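Skumska: The Complete Series (Box Set, 15 Episodes)

We've had so many of you asking after this one that we're very pleased to say it's finally back on the shelves at Mileswood, and in a rather handsome slipcase too. If you missed Skumska the first time round, it's a slow, rainy family saga set in a harbour town, and it's the sort of drama you put on after supper meaning to watch a single episode (and then it's gone midnight and the tea is cold!).
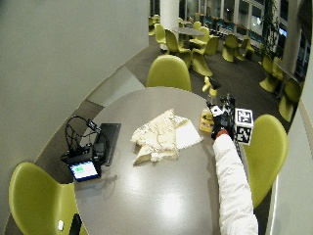

Round grey table, with folds of white and cream fabric

The story follows the Wegener family over 21 years, from the night the old ferry office burns down to the wedding everybody has been dreading. Jörg Böttcher plays the eldest son, and he's lovely in it, all silences and bad coats. I'd say the first two episodes take their time, so do stick with it, as things pick up wonderfully once the sisters come home.

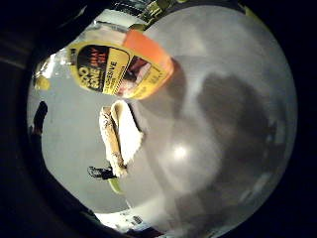 Goo Gone adhesive remover, orange cap

What's in the box
Discs: all 15 episodes, uncut, in the original running order
Subtitles: English, and English for the hard of hearing
Extras: a long chat with the cast, and the alternative ending
Booklet: episode guide and a family tree (keep it closed until you've seen the funeral)

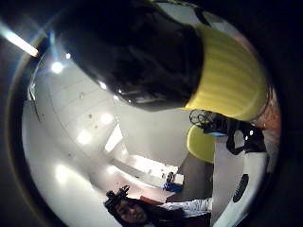

Black and ribbed yellow, close up

The set is published by Drallerley, who also did the earlier single-disc release. The picture is a good deal cleaner on this one, especially in the night scenes, and the theme tune now plays in full over the titles.

Orders placed before noon go out the same afternoon. If you'd like it gift wrapped, just pop a note in with your order and tell us what to write on the tag.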